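Household Guidance: Sorting and Folding Clothes on the Bed

Starano Residents' Services
Laundry and linen, sheet 6

Residents are advised to fold clean clothing on a made bed where no large table is available. A bed gives a broad, soft surface at a convenient height, and garments may be turned and smoothed on it without being dragged across the floor. The following guidance applies to all bedrooms in the Starano and Dametti buildings.

Preparing the bed

Make the bed fully before any clothing is brought in. Draw the duvet up towards the pillow and smooth it from the centre outwards. A plain, pale cover is preferred, as dark lint and stray threads show against it and can be removed at once. Clothing should be fully dry. Damp items are to be returned to the airer, and no pile should be left on bedding overnight.

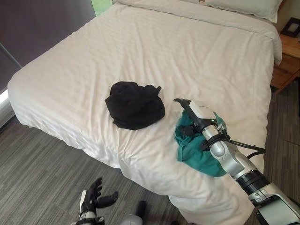 Dark and teal clothing on a white duvet.

Separating the garments

Place the whole load in the middle of the bed and take up one garment at a time. Hold it by the shoulders or waistband, and shake it twice over the bed. Turn sleeves the right way out and empty any pockets. Coloured T-shirts should be folded first. They crease quickly when left in a heap, and teal, navy and similar shades show a crease line more plainly than white. 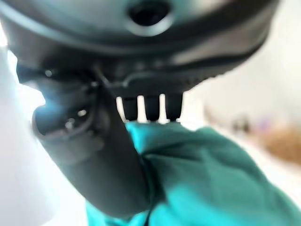
Folding a T-shirt

1. Lay the shirt face down with the neck towards the pillow.
2. Smooth the fabric with the flat of the hand, working from the neck to the hem.
3. Fold each side to the middle and lay the sleeve back along the fold.
4. Bring the hem up to the neck in 2 equal folds.

Keep the rest of the room clear while folding is in progress. Curtains should be opened and the main light switched on, particularly when navy and black items are to be told apart.
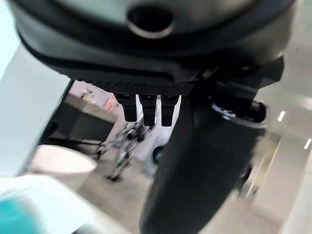

Folding is best done in a well-lit room.

Dark clothing

Black garments require separate handling. Brush them with a Flalovel cloth before folding, always in one direction, and stack them apart from towels and other items that shed.
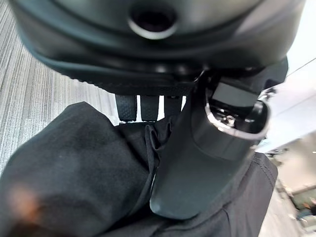

Reading time for the full sheet: 2 minutes

Fold black fabric inside out if it is to be stored for longer than a month. Stacks should contain no more than 10 garments, and heavier items belong at the bottom. Residents using the Ren storage boxes should leave a gap of 50 mm beneath the lid.

Finished stacks are to be put away the same day. Shared linen is collected on Friday and should be left folded at the foot of the bed.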